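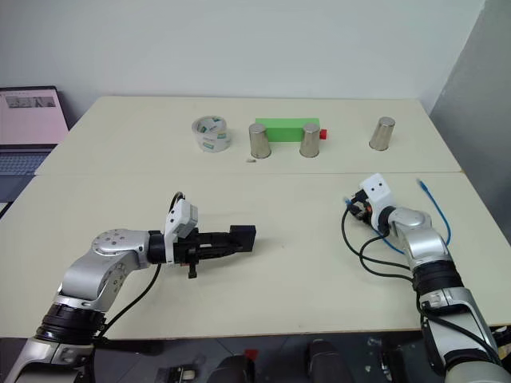
第三讲 界面、接缝与粘附

上次课讲到表面能,下课以后有同学追到走廊里问我:老师,两个东西碰在一起,为什么有时候粘得死死的,有时候一碰就掉?这个问题问得特别好,好到我把原来准备的第三讲推倒重写了(所以这份讲义如果有错字,请多包涵,发邮件告诉我就行)。先说最基本的:固体和固体直接接触,几乎是不粘的。你看两张奶白色的桌子并在一起,中间那条缝直直的,看着贴得挺紧,可是真正在原子尺度上碰到的地方少得可怜。再光滑的面,放大了都是山。把两片山脉对着扣过去,碰到的只有几个山尖。可是桌上那卷透明胶带就不一样了,它的胶层软,会往山谷里流,真实接触面积一下子就上去了。今天这一讲,说到底就是讲这个“流”字。

一、先把词说清楚

粘附(adhesion)是两种不同材料之间的事,内聚(cohesion)是同一种材料内部的事。撕胶带的时候,如果胶完整地跟着带子走,对面干干净净,这叫界面破坏;如果带子上留一半、墙上留一半,这叫内聚破坏。夏天晒过的旧海报,撕下来一手黏糊糊的,大家都经历过吧?那就是后一种。我每年考试都要考这两个词,每年都有人写反,我看着卷子直叹气。

二、润湿:杨氏方程

把一滴液体放到固体表面,它会摊开还是缩成球,看接触角θ。平衡的时候:

γ(固气)= γ(固液)+ γ(液气)cosθ

θ小于90度,我们说能润湿;θ越接近0,铺得越开。粘合剂首先得润湿,润湿不了,后面什么化学键、什么强度都是空谈。聚乙烯和聚四氟乙烯为什么难粘?它们表面能太低,胶上去就缩起来了。工业上的办法是电晕处理或者火焰处理,把表面氧化一下,引入一些极性基团,表面能就上去了。

这里插一句。杨氏方程假设表面是理想光滑、化学均匀的,现实里没有这种表面。你们做实验会发现前进角和后退角不一样,差个十几度很正常,这叫接触角滞后,不要以为是自己手抖(当然也可能真是手抖)。报告里两个角都要写。

三、压敏胶为什么“一按就粘”

压敏胶是我个人最喜欢的一类材料,没有之一!它不需要固化,不靠溶剂挥发,手指一按就行。要做到这一点,它得同时像液体又像固体:按下去的那一两秒要像液体一样流进山谷,撕的时候又要像固体一样扛住力。

怎么判断一种材料软得够不够?用达尔奎斯特判据:室温下、1赫兹附近,储能模量要低于0.3兆帕左右。高于这个值,胶太硬,流不进去,摸起来就不粘手。注意这是经验判据,推导我放在课后阅读里了,喜欢推公式的同学可以去看,不喜欢的记住量级就好。

撕开时的能量也值得说说。范德华力本身给的界面功很小,每平方米几十毫焦;实测的剥离能可以比它高出三四个数量级。多出来的能量去哪儿了?绝大部分耗在胶层自己的粘弹变形上。你慢慢撕一条胶带,凑近了看剥离前沿,会看到胶被拉成一根一根的细丝,丝越长,断之前吃掉的能量越多。快撕和慢撕手感完全不同,也是这个道理。有时快到一定程度,剥离会变成一顿一顿的,发出那种很吵的“刺啦”声,叫粘滑(stick-slip)。

四、一个小故事和一组数据

Golnar Hassanpour 是我读博时的师姐,她那时候在 Drotelano 做老化试验,同一种丙烯酸胶样品在烘箱里放了2,072小时,出来以后剥离强度还剩73%。组里的人都很高兴,只有她坚持要看破坏面。一看,问题来了:老化前是界面破坏,老化后变成了内聚破坏。强度数字还过得去,机理已经换了。我后来带学生,第一条规矩就是从她那里学来的:先看破坏面,再看数字。

再说一个反面的。有一年八月我搬办公室,图省事,用 Harasym 牌的挂钩直接贴在刚刷完漆的墙上,挂了一幅挺沉的装裱画。半夜掉了,玻璃碎一地。早上去看,挂钩背面整整齐齐粘着一层漆。胶没坏,界面也没坏,坏的是漆和墙之间那一层。粘接是一条链子,断总是断在最弱的那一环,你把胶换得再贵也没用。

五、剥离试验怎么做

实验课用180度剥离,两人一组。几个要注意的地方:

基板用异丙醇擦两遍,晾干再贴,别用嘴吹,唾沫星子会上去。
压辊来回滚压,速度均匀,不要自己加力。
贴好以后静置时间要统一,并且写进记录。放一晚上和放几分钟,结果能差出一大截。
曲线开头那一小段不要算进平均值。
每条样品撕完,把破坏面拍下来,编号贴进实验本。

夹具用的是 Cluvetti 那台老拉力机配的,左边的夹头有点松,装样之前用手拧一下。软件导出的单位是N,报告里要换算成N/25mm,每年都有人忘。

六、作业

1. 某液体在玻璃上的接触角为30度,在聚乙烯上为95度。用杨–杜普雷方程分别写出粘附功的表达式,并比较大小。液气表面张力自己查,注明出处。

2. 在家里找3种粘着的东西(信封、创可贴、标签都行),慢慢撕开,判断各是界面破坏还是内聚破坏,写出判断依据。创可贴请不要从别人身上撕。

3. 选做:Faslow 湿胶带在冬天户外贴纸箱,比夏天难粘。请从玻璃化转变和胶的活化两个角度讨论,哪一个影响更大?我自己也没有完全想明白,写得好的我拿来下次课讲。

作业12月25日交,那天是星期三,照常上课。纸质版放在我办公室门口的盒子里,电子版发课程邮箱,文件名写学号加姓名。下一讲讲结构胶和环氧固化,请把讲义第四章前半部分先翻一翻。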